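How to put a T-shirt on a hanger without stretching the neck

Many people push the hanger in through the neck. It is quick, but after one year the collar becomes wide and wavy. In my small shop in Trernville I hang many shirts every week, and I want to share the way I use.

Lay the T-shirt flat on a clean table, front side up. Smooth the sleeves with your hand. Then bring a wooden hanger to the shirt and hold it near the neckline, to compare the width of the shoulders. 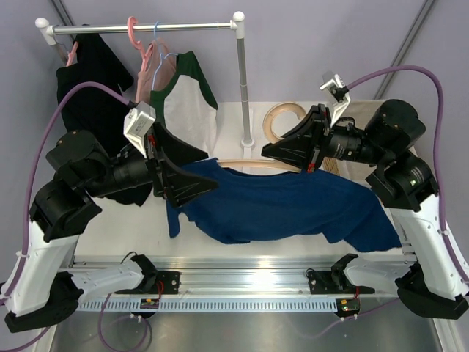 Which hanger is best for a heavy cotton shirt?
One with wide, rounded ends, and 2 or 3 cm shorter than the shoulders.

Now open the bottom of the shirt and slide the hanger inside, with the hook going first. Let the hook come out from the neck. Move each shoulder until the seams are even, then lift slowly by the hook.

If the shirt is still damp, wait. Wet cotton is heavy and it takes the shape of the hanger ends.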